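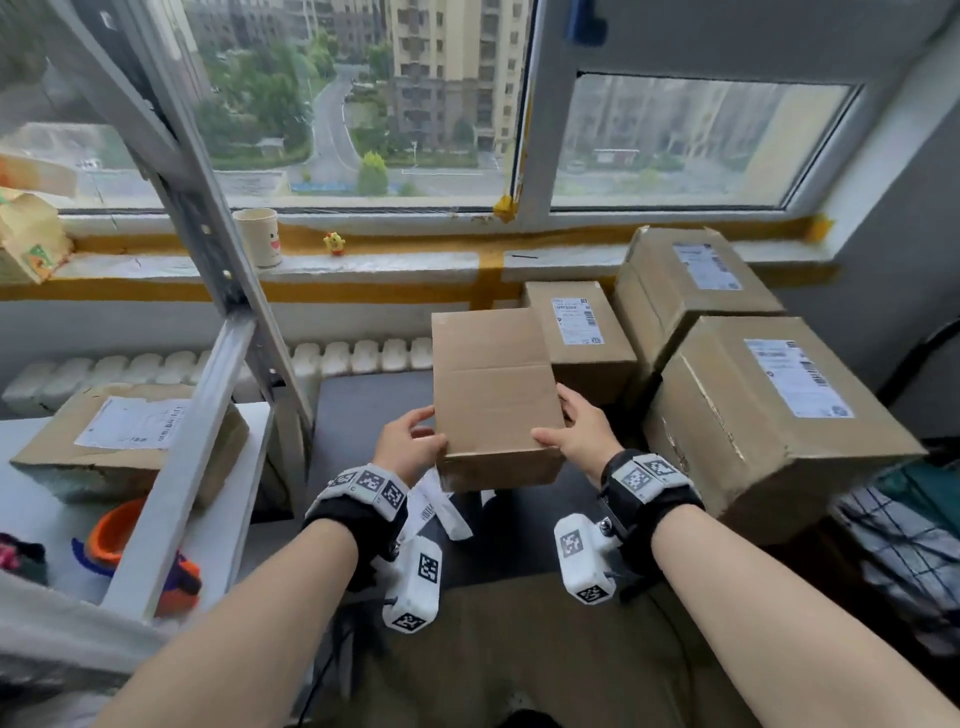

Open-topped cardboard box, held in two hands.

# Skimari lamp listings — data card

Product records for pendant and table lamps. 420 rows, one per lamp, CSV. Pulled from the Elemlow and Aguiar trade catalogs.

## Fields

- `sku` — maker's code, keep as text, leading zeros matter
- `drop` — inches, ceiling to bottom of shade
- `shade` — glass, linen, paper, metal
- `bulb` — base type, blank if built-in LED
- `finish` — free text, messy

## Known problems

- 94 rows have no drop. Table lamps mostly, but not all.
- 17 duplicate skus, all Aguiar. Same lamp, diffrent finish. Left in.
- "Smoke" and "smoked" both used for glass. Didn't merge.
- Prices removed. Dont ask for them, they were out of date by September.

## Use

Fine for catalog search and filters. Not for wiring or load specs — check the maker's sheet.

Related
- Clillero wall sconces
- Elemlow shade sizes
- Skimari floor lamps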